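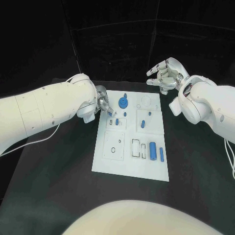 Peg practice at the Jadstead training cell, left hand doing the work.

I'd been bugging Marlies Hämmerli for a visit since May, so when she finally said yes I was in the car before she could change her mind. Jadstead puts together small pump parts for a couple of bigger firms, and last year they started bringing two-armed robots onto the assembly floor. I wanted to know what that's like if you're the one who used to do the assembling!

First stop was the practice cell, black panels behind and a white board covered in blue pieces - pegs, cylinders, a gear-looking thing with a post on top. It reminded me of my nephew's shape sorter and I said so, a bit too loudly. Calum Leckie, who spent 15 years on the bench, took it well. He teaches the robots now. His old job was seating pins all day, and his thumbs are a mess from it (he showed me, I winced). The fingers on these hands are silvery metal, and I could have watched one pinch a little peg over that board all morning.

Calum likes the new work but he misses the chatter. There used to be 7 people around one bench with the radio going, and now there are two per shift, plus headsets. Nobody on his line was let go, he told me, though the night shift went and the extra night pay went with it. That stung. Alžběta Hrubý moved over to inspection and was pretty blunt with me: her back is better, her paycheck isn't. Marlies was standing right there and just nodded, so I give her credit for that.

Lunch was in the canteen upstairs, and the dumplings are worth the trip. Norbert Lukáč joined us and we got stuck on who gets to hit pause when a part looks wrong. Right now anyone on the floor can, and he wants it kept that way when the next cells go in.

If you want to go, email the front desk well ahead and wear closed shoes. Parking is behind the loading dock, and the second gate is the one you want - I drove past it twice.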